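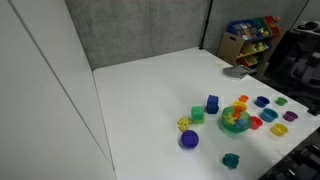
Foam cubes and a bowl of small toys on a white table.

Tamara Buzatu has tested toys for a living for nine years, and she still can't tell me what "educational" means on a box.

"It means the box costs more," she says.

I went to see her in Staltham because a firm called Brosik had sent me a press kit claiming its block set "builds early math skills." The set sells well. I wanted to know who had checked.

Buzatu asked the same thing in May and got a two-page summary back. The company said 457 children took part. "Took part in what? They played with blocks. Then their parents filled in a form saying the kids seemed more curious. I'd have filled it in that way too, if I'd been given a free set."

Was there a comparison group? She laughs. "I asked. They sent me a coupon."

I put it to her that plenty of teachers swear by this stuff. She doesn't argue with that, exactly. Blocks are good, she says, and so are pan lids. What bothers her is the jump from "children like this" to "this does something to their brains," and the price that comes with it.

I'm not sure she is always fair. She waves away the Bednárik study, which followed its families for a full year, mostly on the grounds that a toy maker paid for it. When I push, she gives a little. "Fine, it's the best of a bad lot. I'd still want someone else to run it again."

So what does she buy for her own nieces? "Whatever's on sale."

Comments (3)

marnie_k: We have the Brosik set. My son counts to four and then throws them.

Oldfield22: Would have liked to hear from the company too.

PJ: A coupon!! How much was it for?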